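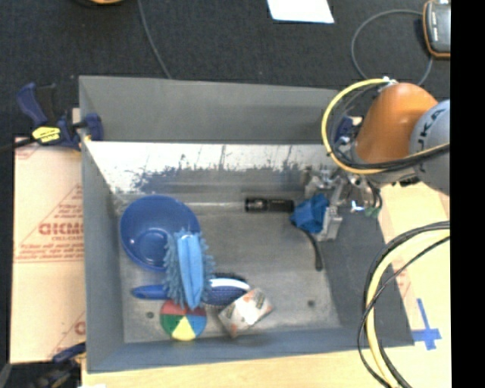

Course: Industrial Handling Systems
Handout 3: Good practice for bin picking cells
Version of June 14, 2022

1. Before the arm is powered

The bin must not move. Even a small shift makes the taught positions wrong, and the arm will then push against a wall that it believes is in another place. Clamps are accepted in our lab, if two persons have checked them by hand. A bin that only stands by its own weight is not accepted.

Write the bin position in the cell log. At Braso, where our students make the July internship, the log is a paper book and stays at the cell.

2. Cables

Cables on the arm need enough slack for the full turn of the last joint, but the loop must not catch on the bin wall. Move the arm slowly through its whole range and watch the cables, not the gripper. Any cable that can hang into the bin has to be tied higher before the first automatic run. Cables on the floor stay outside the walking path.

3. Choice of objects

A mixed set is better for learning than many equal parts. Take hard and soft things, round and flat ones, and at least one cloth. Cloth is difficult: the fingers close, the force reading looks normal, and still only one fold is held. For this reason the Tellora checklist asks for a lift test with every soft object.

Do not use glass, open liquids or anything with a free blade. Objects with batteries are allowed when switched off.

4. Speed and force

During setup, use reduced speed only. One person holds the enabling device and this person does no other task. For automatic runs the gate is closed. The limits for your cell are on the sheet from Hnatiuk; please do not copy them from another group, as the grippers are different.

5. After a stop

Read the message first, then reset. If the gripper still holds something, support the object before you open the fingers. After a contact with the wall, check the clamps again and repeat the slow run of section 2.

Homework: read the risk assessment of the Flament cell and mark 2 points where you would decide differently. Half a page is enough.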